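Skutuvlow Forums > Automation > Rules and Good Practice
Thread: Grip force rule for soft items, is 4 newtons a joke?

mildsteel_mo
Posted 5/21/26
Our handling rules at Akwood set one limit for anything "deformable": 4 newtons, full stop. Whoever wrote that has never met a banana. Half peeled, held upright in two fingers, it's a different object from the one you signed off in the risk assessment. 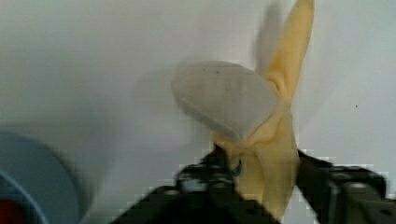
I'd like the rule split by state, so whole, opened and peeled each get their own line. The current sheet has 1177 lines already and I doubt three more will sink it.

torque_wench
Three more per fruit, mate. Then somebody brings in a mango.

gantrygoat
Disagree with the OP. One conservative number is a good rule precisely for being dumb. We run Visetti cells and every clever exception we wrote got misread by night shift. Cut it to 80 per cent of whatever bruises the worst item and go home.

mildsteel_mo
And then you drop the heavy ones — which our sheet also forbids, on page 50.

Su_line2
Force is the wrong argument. Where's your rule on finger surfaces? Holes and edges mark soft stuff well under your limit. Ours says write down the finger type with every grip, or the number means nothing.

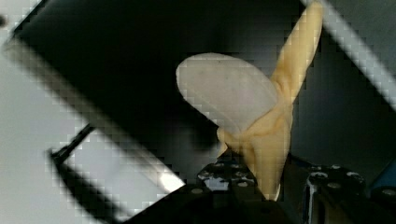 Perforated fingers, object clamped at the thick end.

gantrygoat
OK, that one I'd sign. Grudgingly.

torque_wench
Put it on the October review then. Finger type, contact area, force, in that order. And a colour code, so night shift has something to ignore.

mildsteel_mo
Drafting it now. Mango gets an appendix.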